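About Pletusbridge

Home / About / Products / Support / Contact

Pletusbridge makes Gosling, a tidying robot for offices, break rooms and the sort of shared lounge where everybody sits and things get left behind. We also make Doltier, the software that tells Gosling what counts as a mess. Doltier was the harder of the two to build.

The company was started by Ga-eun Seo, who had spent years programming warehouse robots to move identical boxes between identical shelves. She then tried to get one to pick up a sweater. The sweater won, and kept winning until June of the following year, by which time she had quit her job and rented two rooms in Ditwood.

There are 11 of us now, still in Ditwood, in a bigger building with worse parking. Most of us write software. The rest fix what the software did to the hardware.

What Gosling does

You pick the rooms and the hours. Gosling goes in, looks around, and sorts what it finds into three groups: things that live there, things somebody left, and things it would like a second opinion on. Left items go to a bin or shelf you choose, and a note goes to your front desk. Chairs and tables stay where they are unless you pay for the furniture option, and we will try to talk you out of the furniture option.

Clothes are still the main event. A mug looks like a mug from most sides. A jacket on a sofa can look like a cushion, a blanket, or a bigger jacket, and it changes shape the moment you touch it. We train on real lounges with real clutter in them, and Doltier has now been through more than 2000 hours of other people's coats.
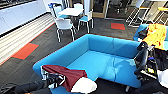

Lounge work: clothing and a sneaker on blue sofas, table and chairs behind.

What you get

A standard order is one Gosling, a charging dock, a year of Doltier and a setup visit. We walk your rooms with you, mark the places that are off limits, and ask a lot of questions about your lost and found. Rental is $375 a week – setup included, stairs not. Gosling does not do stairs. It does carpet, tile and most door sills, and it has an opinion about shag rugs that you will hear as beeping.

Shoes are handled singly. If it finds one, it will not go looking for the other. We get asked for this a lot and it is on the list.

What it won't do

It won't wash dishes, open bags or go through pockets. Bags are moved closed or left alone, depending on how you set things up. Anything over the weight limit stays put and gets reported, sometimes more than once.

Trying one

We offer a two-week trial to offices within driving distance of Ditwood. You keep your habits exactly as they are – please don't clean up first, people always clean up first – and at the end we sit down with you and go over the log, including the parts we would have preferred to skip.

To book a trial or ask about rental, use the contact form or call the shop and ask for extension 486. Ga-eun picks up more often than she should.

Page last updated March 19, 2021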